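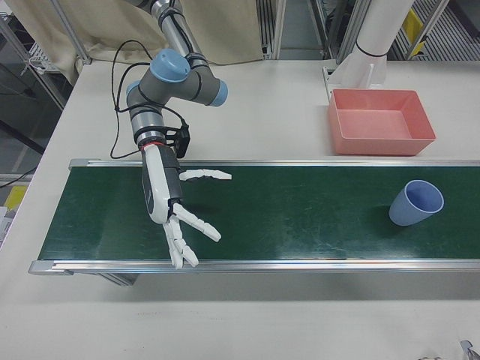 Is it worth staying in Rillbridge without a car?

For two nights, I'd say it works fine. Any longer and you'll want wheels, or a friend with some.

I stayed at the Dakon, a motel on the main street with 20 rooms around a gravel car park. Mine was at the back, away from the trucks. The bed was firm, the shower was hot and the kettle took ages. Check-in closes at 5, so ring ahead if you're on the late coach. Hendrik Sithole at the desk left my key in an envelope with the room number on it.

The coach stop is a short walk from the motel, downhill with a suitcase and uphill on the way home. There's a local bus to the lake, the 1487, but it doesn't run often and the timetable at the stop was an old one. Ask at the bakery. They had the current one taped up beside the till.

I walked to the lake the first morning and caught the bus back. The path is flat and mostly shaded, apart from the stretch past the sports ground. There are toilets at the picnic area and a tap for filling bottles. Swimming is allowed on the near side only – the other side is all reeds anyway.

Dinner was at the pub both nights. The fish was better than the schnitzel. Ursina Lanz, who I was travelling with, had the vegetable pie twice and would have it again.

We didn't get to the lookout. It's a long way up the range road and there's no footpath, so that one really does need a car. I'd like to go back in February, when the kiosk at the lake is open and you can hire a kayak.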